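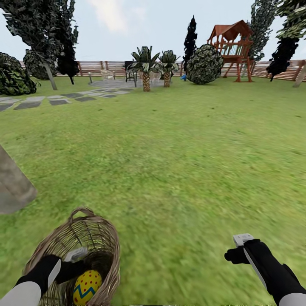
What happens to the pickers' jobs when the arms go on the line in December?
The four picker posts on days become two picker posts and two cell minder posts at the same grade, and nights stays as it is until the spring review.

That was the first thing asked at the Wednesday meeting and it's the answer Hildegard Sauerland gave, so I'm copying it here word for word. People have been giving me three different versions in the corridor.

Notebook, packing cell 2, Peswood site
Wednesday, written up 4:40 pm

Yard set is loaded in the simulator. Lawn, fence, patio furniture, play structure, two palms, basket on the grass with the decorated egg in it. Both arms present, light gray forearms, black hands. The left one is in over the basket and the right one is held clear of the ground. We picked this set from the Ciobanu library for the reach-into-container work. The baskets on our line are deeper than anything in the kitchen sets, and the operator training should be on something with a rim to clear.

Things I want to remember about this set:

The inside of the basket goes very dark toward the middle. The black part of the hand is hard to pick out against it. Dariela and Tom both said they were steering by the gray gripper tip. Ask Bitstead if the hand color can be changed in the software only. On the real arms we could put light tape on the wrist, but check the cleaning rules first.

The egg is easy to find. Yellow with red dots and a zigzag. Our own stock is mostly cream boxes on cream liners, so nobody should take a good run here as a sign of how the shift will go.

Idle arm. When people concentrate on the left hand they forget they have the right one. Need a rest position and a habit of going back to it. I'd like it written on the card by the console in large type.

Training hours

Nineteen people on the day and evening lists. Fourteen have had the first session. The remaining five are all evening shift, and the trouble is the same as it was with the labeler: sessions were booked for 10 am and evening people would have to come in on their own time. Hildegard has agreed to pay the hours, or move the sessions to 5:30 pm. I asked for the second. Waiting on the rota.

The sessions are 25 minutes in the chair and then a break. Longer than that and the wrists start to complain. Two people reported sore thumbs after using the hand controllers. I have put this in the accident book even though neither wanted it there. If we don't log it now we will have nothing to compare with in February.

What the minders will do

There's been a lot of talk that minding means watching a screen all day. My notes from the two half shifts I sat with the Skasusero people at the demo cell:

Clear the infeed and check the liners.
Take over by controller when the arm stops and asks.
Put the odd items through by hand at the side bench.
Log the stops with a cause code. The code list is too long, and everybody used "other".
Wipe down and swap the gripper tips at the end of the shift.

So there is still a good deal of walking and lifting, less than now. The part I did not like was the waiting between stops. It isn't long enough to start another task and it is too long to stand looking at a belt. Marek on days said the picking is dull but at least his hands are busy and he can talk to the person opposite. In the new layout there is no person opposite. The second minder is behind the guard, about facing the wrong way. I drew a version with the side bench turned 90 degrees so the two can see each other. Costs us a cable run and one meter of floor. Sketch is taped inside the back cover.

Pay and rates

Current hand rate on cell 2 is 1852 units a shift with four pickers. Management want to know what the rate will be with the arms. I declined to give a number. The simulator runs don't tell us that, and if I write one down it will be on the whiteboard as a target by Friday. Hildegard backed me on this in the meeting. We agreed on no individual targets for minders for the first three months, and stops per shift will be shown for the cell as a whole with no names.

The bonus question is still open. The present bonus is tied to hand picks, so a minder loses it even though the grade is the same. Two people worked this out before payroll did. Raised it, and it has gone to Hildegard in writing.

To do

Rest position card for the console.
Email Bitstead re hand color.
Cut the cause code list, try it on evening shift first.
Chase the 5:30 rota.
Get a deep basket and a real liner onto the test bench so people can compare it with the yard set.
Return the spare headset, the strap is split.

2 comments
0 shares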